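Every February our little shop sits down to plan the year's equipment, and every February I hear that we should buy the arm first and sort out the software later. I used to say it myself! Now I'd put simulation at the top of the list – before the arm, before the gripper, before the nice cart from Dradero that we all want. We set aside 400 dollars a month for it, on 2 seats, and we'd spent 4 months in there before we asked Gallardo for a quote on hardware. Our cluttered tabletop, with its yellow grid and its little red figure, cost us evenings and no spare parts, and I'd budget for it again gladly. 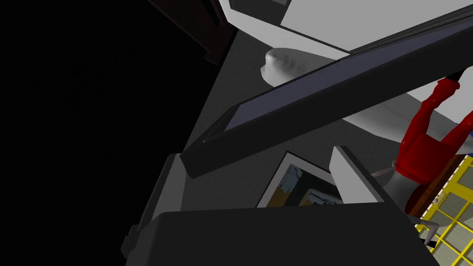 Simulated view: Plukelura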